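Ovilum perception and control stack: pre-session checklist, loose cup task
Site: Lūse
Checked 29th July
Build: Akero planner, May release, with Flundell calibration tool

Marks: OK, OK with comment, OPEN, N/A

1. Versions and configuration

1.1 Planner and perception builds match the release sheet. OK
1.2 Config file loaded from the shared folder, not a local copy. OK with comment. A local copy was still on the machine and took priority at startup. Deleted and restarted.
1.3 Object class list includes paper cups and faceted cups. OK
1.4 Old log directories cleared. OK with comment. 2,598 files moved to the archive disk. Logging had been slow to start before this.

2. Calibration

2.1 Camera intrinsics loaded and serial number matches. OK
2.2 Jaw opening reads zero when closed by hand. OK
2.3 Left and right gripper clocks agree. OPEN. Offset was 40 ms at first check and 80 ms after a restart of the sync service. It should not grow. Ticket raised.
2.4 Finger pad mask covers both blue pads. OK with comment. The mask was drawn for the older pads and left a strip of the right one unmasked. Redrawn.

3. Perception on soft, printed surfaces

3.1 Surface fit accepts wrinkled fabric. OK with comment. Plane fit fails on folds. Switch to the height map before starting.
3.2 Printed figures on the sheet are not returned as objects. OK with comment. The bear prints gave false detections at the default threshold. Raised one step and they dropped out.
3.3 Cups lying on their sides get a long axis and an open end. OK with comment. Check the axis on each cup in the overlay, including the ones that nearly touch.

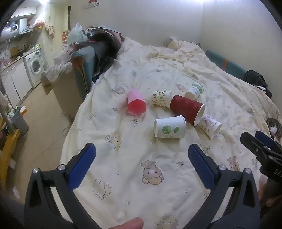

Does the planner need to know which way a cup's mouth points before it picks a grasp?

For a cup on its side, it does. The approach is set from the long axis and the open end, and if the open end is wrong the cup is placed upside down.

3.4 Neighboring cups segmented separately. OPEN. The small cream cup and the large dark red one merge into one mask in some views. Do not use merged masks for grasp planning.
3.5 Moving animals and people masked out. OK. The cat is picked up by the general animal class.

4. Control limits

4.1 Closing force limit set for thin paper. OK with comment. Limit was left at the value for rigid parts. Changed to profile 2.
4.2 Downward travel stops at the height map, with margin for a mattress. OK
4.3 Planner halts when tracking is lost. OK. Tested by covering the lens.
4.4 Stop command tested from the operator screen. OK

5. Before release

5.1 Items 2.3 and 3.4 must be closed before any unattended replay. Recording may go ahead.
5.2 Save the changed threshold and pad mask to the shared config. OPEN. Mask saved, threshold still to do.
5.3 Repeat section 2 after any restart.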